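October 2022
Thomas Negri and Graziella Zuccaro

3.2 Layout of the opened workstation

The towers in our study came from the Winder office, where 47 of them were taken out of use. We selected seven for a close study of how the parts are placed and how easily each one can be reached. Every tower was laid on its side and the side panel was removed before the work started. In this position the motherboard faces up, and most of the connectors can be reached from above.

Figure 4 shows the area of the motherboard. The graphics card lies in its slot below the CPU socket, and the expansion slots end at a column of blue latches along the inner wall. These latches need no tool - for this reason we counted them as one step in the Folell scale.
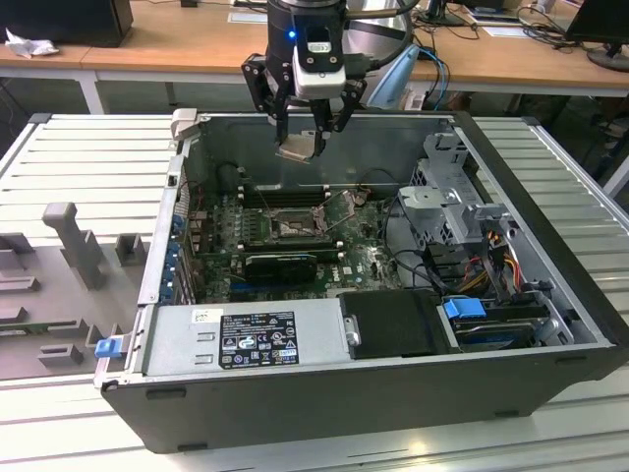
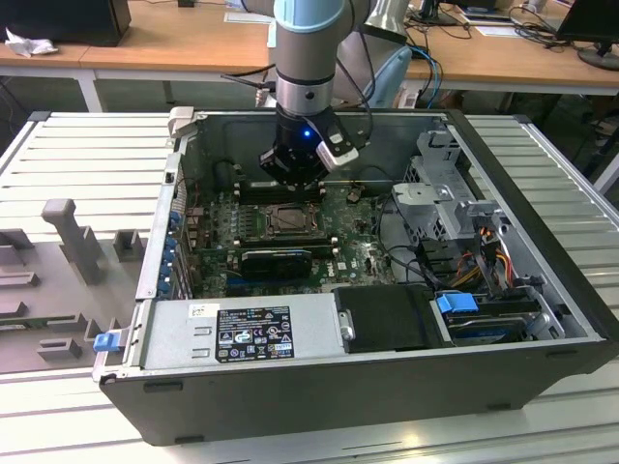 Figure 4. Interior of a DELL tower with the side panel removed.

The power supply of this model has a blue release tab at one end, and the drive is also held by a blue plastic carrier tab. The use of one color for the parts which the hand should touch was noted as helpful by our technicians at Canham.

3.3 Order of removal

We followed the same order in all seven towers. The memory was taken first, then the graphics card, the drive and finally the power supply.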